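工单编号：971
所属队列：包装与收纳耗材支持
提交单位：Brurndale 备品室
受理单位：Preno 客户支持部
提交人：Yolanda Park
受理人：Priya Ostrowski
二级支持：Dwayne Halvorsen
涉及物料：Steinarsdóttir 白色小瓶（圆柱形，配白色瓶盖）；Rikthorpe 透明塑料浅盒及配套盒盖
问题类别：装盒后盒盖无法完全扣合；移动时瓶体倾倒
优先级：中
状态：已解决，附遗留事项

一、问题描述（提交人原文）

我室自五月起改用 Rikthorpe 透明浅盒存放成套小瓶，每盒装六只，装盒后加盖，贴盒签，入架存放。换用之前使用的是不透明的旧式纸盒，尺寸较大，瓶与瓶之间以纸隔板分开。改用透明浅盒的目的是便于在架上直接核对盒内瓶数，减少开盒次数。

近期装盒时多次出现下列情况：

盒盖一侧可以扣入，另一侧翘起，用手压下后松手即弹回。弹回的一侧并不固定，有时在长边，有时在盒角。

盒盖勉强扣合后，将盒端至货架途中，盒内有瓶体倒下。倒下的瓶横在其余瓶体之间，开盖扶正后再次加盖，问题重复出现。

同一只浅盒空盒加盖时没有异常，扣合声清楚，四边平整。

我室已自行更换过浅盒与盒盖，情况没有明显改善。因成套小瓶需按套发放，目前未能加盖的盒只能暂存于台面，占用了分装位置。请协助判断是浅盒尺寸的问题，还是小瓶的问题，并告知在问题查明之前是否可以继续使用现有库存。

另请说明，若需退换，应按盒退还是按整箱退。

二、受理登记

受理人：Priya Ostrowski

工单已登记。经与提交人电话核对，补充信息如下。

受影响的浅盒来自同一次到货。受影响的小瓶来自不同的到货批次，提交人当时无法确认具体批次，原因是小瓶拆箱后统一倒入周转筐，外箱已压平送出。

瓶内物为干燥备品，不属于液体，倾倒不会造成渗漏，暂无安全风险。

装盒操作由 Sheldon Perron 负责，提交人负责核对与入架。

已请提交人暂停将未扣合的盒叠放。已完全扣合的盒可以照常入架，高度不超过两层。

关于退换方式，在原因明确之前不作答复，现有耗材请保留，不要丢弃盒盖。

三、排查记录

记录一：空盒与盒盖的配合

执行人：Sheldon Perron
指导人：Priya Ostrowski

请操作人从受影响的到货中任取浅盒与盒盖，空盒加盖，再互换盒盖重复加盖。

结果：各次加盖均能扣合。互换盒盖后无差异。将浅盒倒扣于平整台面，盒口四边与台面贴合，未见翘曲。

操作人补充，个别盒盖在拆包时略有静电，吸附少量纸屑，用干布擦去后使用，与扣合情况无关。

判断：浅盒与盒盖本身的配合正常，暂不列为原因。

记录二：台面与操作高度

执行人：Sheldon Perron

提交人在电话中提到，原分装台的一只桌脚曾经更换，怀疑台面略有倾斜，导致瓶体向一侧靠拢。按指导要求，将一套小瓶及浅盒移至另一张木台面，重新装盒。

结果：在两处台面上装盒，盒盖翘起的情况都出现过。空瓶直立于两处台面，静置期间均未自行移动或倾倒。

操作人意见：木台面比原分装台好用，瓶底与台面接触时声音较轻，取放顺手，希望今后将成套小瓶的分装固定在木台面进行。此项意见已转达提交人，不属于本工单的处理范围，由 Brurndale 内部决定。

判断：台面不列为盒盖翘起的原因。

记录三：盒底附着物

执行人：Yolanda Park

浅盒到货时盒与盒套叠，中间夹有薄纸。请提交人检查盒底是否有残留薄纸或其他附着物，以免将瓶体垫高。

结果：在待用浅盒中发现个别盒底角落残留纸边。清除后重新装盒，其中部分盒可以扣合，部分仍不能扣合。

提交人说明，纸边透明度较高，贴在盒底时不容易发现，需侧光观察或用手指触摸。

判断：残留纸边为次要因素。已请装盒人员在装盒前用手触摸盒底四角。主要原因继续排查。

记录四：静置观察

执行人：Sheldon Perron

浅盒存放于通风口附近的货架下层，装盒在室内另一端进行。为排除存放位置的温差影响，请操作人将一组浅盒、盒盖与小瓶共同放置在分装区，静置 24 小时后再装盒。

结果：静置后装盒，扣合情况与静置前一致，未见改善，也未见加重。

判断：排除存放位置的影响。静置期间的样品继续留用，供下一项检查使用。

记录五：瓶盖旋合程度

执行人：Sheldon Perron
指导人：Dwayne Halvorsen（由一级支持转入）

鉴于空盒扣合正常、盒底清洁后仍有盒盖翘起，二级支持要求检查小瓶整体高度。操作方法为：将同一套小瓶直立于同一平面，以直尺横置于瓶盖顶部，观察直尺是否与各瓶盖同时接触。

结果：直尺放置后有明显晃动，说明各瓶高度不一致。将较高的瓶盖继续旋紧后，其中多数高度下降，直尺趋于平稳。仍有个别瓶盖旋至手感停止后，高度没有变化。

将旋紧后高度一致的小瓶装入浅盒，盒盖一次扣合，端盒行走往返货架，瓶体未倒。

将高度没有变化的个别小瓶混入其中再次装盒，盒盖在该瓶所在一侧翘起。交换该瓶位置，翘起的一侧随之改变。

判断：盒盖翘起的位置与偏高小瓶的位置一致，可以解释提交人所述“弹回的一侧并不固定”。瓶盖未旋到位为主要原因，个别小瓶另有其他原因，转入下一项。

记录六：偏高瓶盖的拆检

执行人：Sheldon Perron
指导人：Dwayne Halvorsen

将上项中偏高的瓶盖旋下，检查盖内垫片与瓶口。

结果：偏高瓶盖的盖内垫片为双层，即两片垫片叠合。取出其中一片后，瓶盖可以旋到位，整体高度与其他小瓶一致。瓶口螺纹完整，没有毛刺。

在其余小瓶中抽查，未再发现双层垫片。操作人随后对周转筐内全部小瓶作了一次直尺检查，将偏高者单独存放，共 4 只，逐一拆检后确认均为垫片叠合。

判断：垫片叠合属于来料问题，由 Preno 负责处理。

记录七：瓶体倾倒

执行人：Yolanda Park、Sheldon Perron
指导人：Dwayne Halvorsen

盒盖问题查明后，对瓶体倾倒单独复测。操作方法为：使用高度一致的小瓶，以不同的摆放方式装盒，加盖后水平端行，再以单手持盒一端的方式端行。

结果：小瓶靠盒壁依次摆放、彼此贴近时，水平端行无倾倒。小瓶全部集中在盒的一端时，单手持盒另一端，出现倾倒。小瓶间隔较大、随意摆放时，端行转弯处偶有移位。

提交人确认，旧式纸盒有隔板，装盒人员习惯从一端开始逐只放入，不考虑间距。换用浅盒后沿用了这一习惯，而浅盒内没有隔板。

判断：倾倒与摆放方式及持盒方式有关。盒盖不能压平时，瓶体上方缺少限位，倾倒的可能性相应增加，因此提交人最初将两种情况视为同一问题，是可以理解的。

四、往来信函摘录

Yolanda Park 致 Preno 客户支持部

已按指导完成直尺检查。请确认以下事项。

其一，垫片叠合的瓶盖取出一片后，是否可以正常使用，还是应当整只更换。我室内部规定不允许自行改动容器的密封件，若贵方认为可以取出，请以书面形式答复。

其二，瓶盖旋合程度是否有规定的力度或者圈数。装盒人员希望得到可以直接照做的说法，“旋紧”一词在不同人员之间理解不一。

其三，未扣合期间暂存于台面的小瓶，是否需要重新核对。

Dwayne Halvorsen 复函

就来函所询事项答复如下。

取出多余垫片后的瓶盖，在功能上可以使用。考虑到贵室内部规定，我方建议整只更换，更换件随下一次发货补寄，不另收费。偏高小瓶请连同瓶盖原样保留，待补寄件到达后一并寄回。

瓶盖不规定圈数。以手感停止为准，停止后不再加力。判断是否到位，以直尺检查的结果为准：同套小瓶置于同一平面，直尺横置于瓶盖顶部不晃动，即为到位。不得借助钳具或其他工具旋合。

暂存于台面的小瓶如瓶盖未曾旋下，不需要重新核对内容物，只需按上述方法检查瓶盖。如曾旋下，请按贵室自身的核对规定办理，我方对内容物不提供意见。

浅盒与盒盖检查正常，不在退换范围内。

Philomena Mac Giolla（Brurndale 文件管理）致 Preno 客户支持部

我处需将本次处理结果写入备品室作业说明。请在工单中给出可供引用的装盒步骤，用语请与物料名称一致。此前各方来函中，“浅盒”“收纳盒”“透明盒”混用，“小瓶”与“药瓶”也有混用，归档时容易引起误解。瓶内存放的并非药品，请勿使用“药瓶”一词。

Priya Ostrowski 复函

已统一为“小瓶”与“浅盒”。本工单此前各项记录中的用词已经更正，原始来函保持原样，不作改动。可供引用的步骤见第五部分。

Philomena Mac Giolla 补充来函

收悉。另请注明步骤的适用范围。我室同时存有旧式纸盒，余量用完之前仍会继续使用，装盒人员需要知道哪些步骤仅针对浅盒。

Priya Ostrowski 复函

已在第五部分开头注明。

五、装盒步骤（供引用）

适用范围：Steinarsdóttir 小瓶装入 Rikthorpe 浅盒，每盒六只。瓶盖检查同样适用于旧式纸盒，其余步骤仅适用于浅盒。

准备

清理台面，将浅盒置于台面中部，盒口朝上。盒盖放在手边的干净处，内面朝上。

以手指触摸盒底四角，如有残留薄纸，取出后再使用。

将同一套小瓶从周转筐中取出，直立放在浅盒周围。取瓶时持瓶身，不要捏住瓶盖提起。

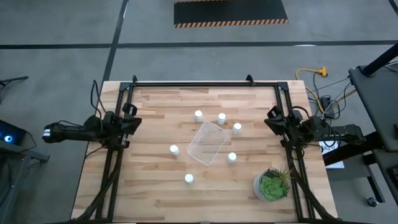
附图：浅色木台面上，六只白色小瓶直立于透明空浅盒周围。

瓶盖检查

逐只旋合瓶盖，至手感停止。

将小瓶并拢，以直尺横置于瓶盖顶部。直尺晃动时，找出偏高的一只，再旋一次。仍然偏高的，放入隔离盒，换取另一只，重新检查整套。

直尺使用前应擦拭。直尺边缘如有缺口，应予更换。

装盒

沿盒壁放入小瓶，两侧数量相当，瓶底贴住盒底。不得将小瓶全部集中在盒的一端。

放妥后从侧面平视盒口，确认瓶盖顶部平齐。

盖上盒盖，先压两条长边，再压四角。任何一角弹回时，应打开盒盖重新检查瓶盖高度，不得用胶带固定。

盒签贴于盒的短边外侧，不得跨越盒与盖的接缝。

搬移与入架

双手持盒，托住两端，保持水平。

入架叠放不超过两层，盒签朝外。

透过盒壁核对瓶数后，在登记表上签名。发现瓶体倾倒的盒不得入架，应退回台面重新装盒。

六、复测结果

复测于周四上午进行，由 Sheldon Perron 按第五部分的步骤操作，Yolanda Park 在旁核对，Dwayne Halvorsen 以电话方式参与。

复测共装 10 盒，各盒均一次扣合。双手水平端行至货架，未见瓶体倾倒。

操作人反馈，加入瓶盖检查后，每盒用时比以往大约多出一分钟，主要花费在直尺检查上。熟悉之后可在旋合时凭手感发现多数偏高的瓶盖，但直尺检查仍予保留。

提交人反馈，先将整套小瓶取出放在浅盒周围再开始装盒，便于在装盒前发现缺瓶。以往边取边装，曾有盒内少放一只、至入架核对时才发现的情况。提交人认为这一做法应当写入作业说明的正文，不宜仅作为备注。

复测中另发现一项细节：盒签如在加盖前贴好，压合长边时手指容易蹭到盒签一角。步骤中盒签一项已排在加盖之后，不需要修改，但请培训时予以提示。

七、原因归纳

盒盖无法完全扣合：主要原因为部分瓶盖未旋到位；个别小瓶因盖内垫片叠合而偏高；盒底残留薄纸为次要因素。

瓶体倾倒：原因为小瓶集中于盒的一端以及单手持盒；盒盖未压平时，情况加重。

已排除：浅盒与盒盖尺寸、台面、存放位置。

垫片叠合的来料原因，工单内不作结论。由于外箱已不在现场，无法追溯到具体批次，已将情况通报供货环节备查。

八、遗留事项

更换小瓶尚未寄达。偏高小瓶由 Brurndale 备品室保管于隔离盒内，收到更换件后寄回。责任人：Yolanda Park。

请备品室今后在拆箱时保留外箱标签，至该箱小瓶全部装盒为止。标签可以剪下后夹在周转筐边缘。责任人：Sheldon Perron。

作业说明由 Philomena Mac Giolla 修订，引用第五部分时请注明工单编号。修订稿不需要经 Preno 审核，但如对步骤顺序有改动，请告知受理人。

提交人询问浅盒是否有带隔板的型号。受理人答复：目前供应目录中没有与该浅盒配套的隔板。提交人可另行提交产品需求单，本工单不再跟进。

旧式纸盒的余量处理由备品室自行安排。

九、关闭前沟通

Yolanda Park 来函

同意关闭工单。台面上暂存的各套小瓶已全部重新检查并装盒，分装位置已腾出。请在更换件寄出时另行通知，收件人仍写备品室，不要写个人姓名。上一次到货因收件人当日不在，在收发处存放了较长时间。

还有一点请协助更正：受理登记中写明装盒操作由 Sheldon Perron 负责，今后轮班时也会由其他人员承担，请在对外文件中写“装盒人员”。

Priya Ostrowski 复函

收件信息已更新为备品室。第五部分未出现个人姓名，可以直接引用。受理登记与排查记录属于过程记录，按规定保留执行人姓名，不作修改。

更换件寄出后，系统将向提交单位登记的邮箱发送通知。如收到更换件后仍有瓶盖偏高，请直接回复本工单，工单将自动重新开启，不需要另行提交。

工单状态变更：处理中，改为已解决。
遗留事项提醒：已设置，至更换件签收后解除。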